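Zerkach table and cube set: frequently asked questions
Last updated December 2025

What is supplied?
The Zerkach set consists of a white table top with threaded holes, one square marking and coloured cubes in red, yellow and green. Legs are ordered separately from the Trondora range. The top can also be placed on an existing underframe, provided the frame supports it on all four sides.

What load will the top carry?
The limit is 159 kg, evenly distributed. Point loads should be spread with a plate or block bolted through the threaded holes.

Are the holes on a regular grid?
No. They are placed singly or in small groups. A drilling plan is packed with each top and should be checked before fixtures are ordered. Holes that are not in use may be left open or closed with flush plugs – plugs that stand proud will catch a cube as it is slid across the surface.

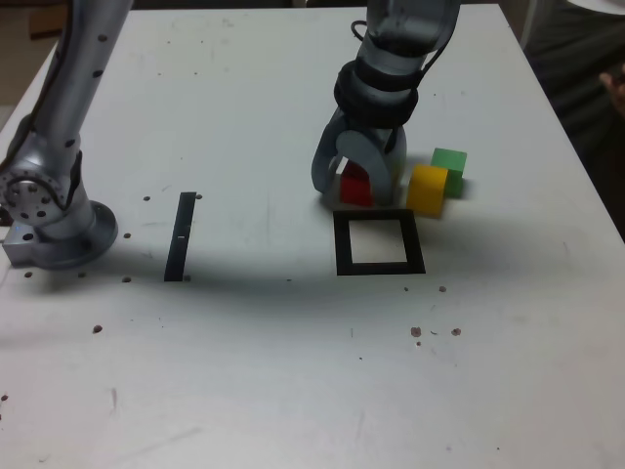

Plugs are sold in bags of 100. They are fitted by hand and removed with a flat screwdriver. Do not glue them.

What is the black square for?
It marks a target position. The outline is black and the interior is left white, so that a cube of any of the three colours stands out when placed inside it. Agree beforehand whether a cube touching the line counts as placed. Our own exercise sheets treat it as a miss.

Can the marking be moved?
Yes, if the taped version was ordered. Lift one corner, pull the tape back on itself at a low angle and clean off any residue before laying it again. The painted version is permanent.

Can I buy single cubes?
Replacement cubes are sold by colour, minimum order 20. Mixed boxes are available through Tudose. Shades may differ slightly between batches, so order all cubes of one colour together if an exact match matters.

How should the top be cleaned?
Use a damp cloth and a mild detergent, then dry. Abrasive pads leave dull areas, which show clearly on white. Keep liquid out of the threaded holes and brush them out from time to time.

What background do you recommend?
A plain, matt surface in a pale neutral colour. Patterned wallpaper, shelving and glossy paint all make the edges of the cubes harder to judge. Leave a gap of 100 mm between the top and the wall for access to the rear edge.
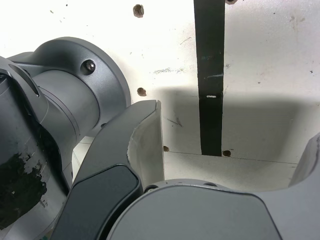 Background wall in off-white.

Does lighting matter?
Yes. A single lamp gives hard shadows next to the cubes, and these can be mistaken for markings at a distance. Diffuse light from two sides is preferable.

Is the older Zadevora top compatible?
The cubes and markings are. The fixtures are not: the Zadevora top has a different thread. Adapters were withdrawn in November and will not be restocked.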